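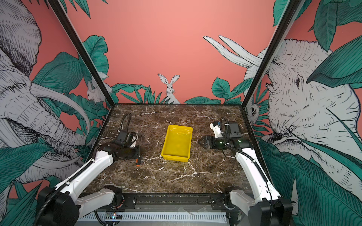

# Gekunitz Tray Sorting Set

Home Browse Files Issues Wiki About

Search this project Go

Welcome! Gekunitz is a small, cheerful collection of pictures and notes on one everyday job: putting loose household bits into a tray and getting them out again. If you like trays as much as we do, you're in the right place.

## What's in it

- 50 short sessions, each starting from an empty tray
- 8 kinds of small item, listed in `items.csv`
- 6 table coverings, from plain cloth to dark brown marble pattern
- a notes file for every session, written by hand (spelling mistakes included, sorry)

The yellow tray is our favourite. It's rectangular with rounded corners and low sides that flare out a little, and it shows up beautifully against the chocolate brown and white veins of the marble-patterned top. The jungle mural round the table is called `jungle` in the backdrop column.

## Layout

 gekunitz/
 sessions/
 notes/
 items.csv
 surfaces.csv

Each line in `surfaces.csv` gives the covering, the backdrop and the tray colour. Trays are named by colour only. We tried naming them by shape as well and it got messy very quickly – two of us had different ideas of what "shallow" meant.

## Getting started

1. Download the archive and unpack it somewhere with room to spare.
2. Open `items.csv` first and have a look through the names.
3. Pick a session and read its notes before anything else.

The first 10 sessions are the easiest to follow and make a lovely starting point. After that the items get smaller and the order gets odder!

## Known problems

Shiny trays catch the light, so expect faint reflections on the floor of the yellow one. Session notes use "front" for the side nearest the reader, but a few early ones have it the other way round. We're fixing those as we find them, and corrections are very welcome.

## Changes

02/01/2021 – tidied the item names, added the backdrop column, removed two duplicate notes.

Related projects

- Altova: cutlery drawers and dividers
- Bakos: lids and the boxes they fit
- Fadero: folded cloths, small sizes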